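Ticket 1912
Queue: Simulation / End effectors
Component: two-arm cell, living room level
Status: Closed, workaround in place, one follow-up open
Priority: Normal
Summary: Wrist camera feed smears and grasp score drops when the right gripper is swapped from the Alora to the Plarau

Reported behavior

We are comparing two parallel grippers in simulation before ordering hardware for the Pindorside cell. The left arm carries the black Zwane gripper and stays as it is for the whole comparison. The right arm is run first with the Alora and then with the Plarau. Same arm model, same controller gains, same room, same start pose.

With the Alora on the right arm, the scripted pick-and-hold completes and the log is clean. With the Plarau, three things happen:

1. The held object drifts in the fingers during the hold phase.
2. The overhead render shows a reddish smear along the edges of the held object.
3. The grasp score written at the end of the run is lower than for the Alora, even in runs where the object never leaves the fingers.

The reporter assumed a single cause. There were two, and the third symptom follows from the first.

Expected behavior

No drift above the slip threshold once the hold phase starts. Render edges sharp when the arm is commanded to hold still. Scores comparable between grippers for runs with the same outcome.

Setup

Simulator: in-house build, February branch
Physics step: default
Render: offline pass, temporal accumulation on
Controller: joint impedance on both arms, gripper on position control with a force cap
Left end effector: Zwane, black finish, no payload
Right end effector: Alora or Plarau, swapped through the tool file
Test object: red and white shell, rigid body, one mesh for display and one for collision
Batch size: 161 runs per gripper
Seed: 888 for the reference run, incremented after that

Steps to reproduce

Load the living room level. Load the right tool file for the Plarau. Set the seed to 888. Run the pick-and-hold script to the hold phase and let it sit. Open the slip trace and the overhead render together.

The drift shows in the trace before it can be seen in the render. Anyone checking by eye only will miss the start of it.

Log

Entry 1
Reproduced on the first try with the reference seed. Slip trace climbs steadily from the start of the hold phase. It is a creep, with no stick-slip pattern. Finger position is constant over the same period, so the gripper is not opening. Reported grip force is constant too.

Entry 2
Swapped back to the Alora, changed nothing else. Trace is flat. Rules out the arm and the controller gains for now.

Entry 3
Checked the payload entry. Both tool files carry the same object mass and the same center of mass offset. The wrist torque at rest matches between grippers after subtracting the tool weight. Payload is fine.

Entry 4
Raised the force cap on the Plarau in steps. Creep slows down but does not stop. At the highest setting the fingers start to sink into the collision mesh and the trace gets noisy. Put the cap back to its original value. Anyone tempted to fix this with force should read the contact report first.

Entry 5
Contact report: the Alora makes four contact points per finger on this object. The Plarau makes one, sometimes two, and the location moves from step to step. With a single point per side there is very little to resist rotation about the line between the fingertips, and the object turns slowly under gravity. The trace records that as slip.

Looked at the finger geometry. The Alora pads are plain boxes in the collision file. The Plarau pads were imported from the display mesh with the fillets left on, then wrapped in a convex hull. The hull bulges slightly at the middle of the pad, and all of the contact happens on the bulge.

Entry 6
Replaced the Plarau pad hulls with boxes cut to the flat part of the pad. Contact count is now four per finger. Reran seed 888. Trace is flat through the hold phase. Symptom 1 is gone for this seed.

Entry 7
The render still shows the smear. So it is a separate problem. Relinked the ticket to the render queue but kept it here, given that only the one tool file triggers it.

Entry 8
Turned off temporal accumulation and rendered a still from the same state. No smear. Turned it back on, smear returns. The arm is holding and the slip trace is flat, so there is no motion in the physics state for the accumulation pass to pick up.

Dumped the motion vectors. The held object has non-zero vectors at its edges. The table, the sofa and the left arm are at zero. The vectors are being computed from the display transform of the object, and that transform is updated one step late when the object is parented to a tool frame. The Alora file attaches the object at the wrist frame. The Plarau file attaches it at the fingertip frame, and the fingertip frame gets a small correction every step from the finger position controller. The correction is tiny, but the accumulation pass sees it as motion each time.

Entry 9
Attached the overlay render from before the transform change, for comparison with whatever the render queue produces. Level and camera are unmodified.

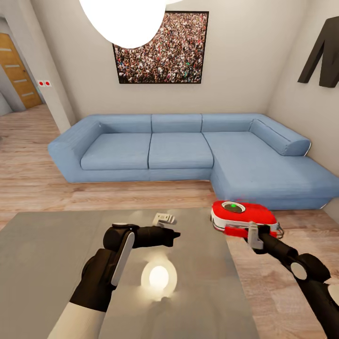

Attachment 1. Two-arm cell, living room level, object held by right gripper over floor. Note reddish smear along object edges.

Entry 10
Changed the Plarau tool file to attach the display object at the wrist frame, as the Alora file does. Collision object stays where it was. Rendered again with accumulation on. Edges are sharp.

Side effect: with the display object at the wrist, any real slip in the fingers will no longer be visible in the render. The trace still has it. For this comparison that is acceptable, as scoring reads from the trace. It would not be acceptable for a demo video or for training a camera-based slip detector. Left a note at the top of the tool file.

Entry 11
Reran the full batch, 161 runs per gripper, with the new pads and the new attachment. The score gap that opened this ticket has closed for runs with the same outcome. The earlier gap came from the slip term. It was charging the Plarau for creep that the bad collision pads had caused.

A difference remains in the approach phase. The Plarau needs a wider opening to clear the object shell, and it loses a little time closing. That is a property of the gripper as modeled and should stay in the results.

Entry 12
Question from the hardware side on whether the left arm results need to be rerun. No. The Zwane pads were boxes from the start, and that arm carries no payload in this test. Its trace was checked over the same batch and shows nothing.

Second question, same source: can the earlier Plarau numbers be corrected by removing the slip term? Also no. The creep changed the object pose at the start of the next phase, so later terms are affected as well. Throw the old batch out.

Entry 13
Ran a short check on the physics step to be sure the fix does not depend on it. Halved the step, then doubled it. Flat trace at half. At double, some noise at first contact with both grippers, settling before the hold phase. Stay on the default.

Root cause

Drift: collision pads on the Plarau were a convex hull of the display mesh. The hull was not flat, contact was reduced to one or two points per finger, and the object rotated in the grasp.

Smear: display object attached at the fingertip frame, whose transform is corrected every step and passed on one step late. The accumulation pass treated this as motion.

Score: follows from the drift.

Changes made

Plarau tool file: pad collision hulls replaced by boxes
Plarau tool file: display object attached at wrist frame
Batch results from before these changes marked invalid
Import checklist: added a line to inspect contact count on a flat test block before a new gripper is used in a comparison

Not changed

Force cap on either gripper
Controller gains
Object mass, friction and mesh
Room, lights and camera

Friction deserves a mention. It was suggested in the original report that the pad friction for the Plarau was set too low. Both tool files use the same value. It is a placeholder in both, copied from an older gripper, and should be replaced once there are measured pads to work from. Until then the comparison says little about how either gripper will hold a glossy shell on real hardware.

Follow-up

The one-step delay in the display transform is still in the simulator. The workaround only avoids it. Any tool file that attaches an object below the wrist will show the same thing, and there are 5 of those in the tools folder at present. None is used in the current comparison. The render queue has the reproduction case and the motion vector dump.

If you hit this on another tool before the fix is in: render one still with accumulation off. If the smear disappears while the slip trace is flat, it is this bug, and you can move the display attachment to the wrist in the meantime. If the trace is climbing, look at the contact report first and leave the render alone until the grasp is stable.

Closing note

Reporter confirmed on the reference seed and on a handful of others from the batch. Tool files merged to the February branch. Closing 1912. Reopen only for the Plarau pads - anything to do with the display transform goes on the render ticket.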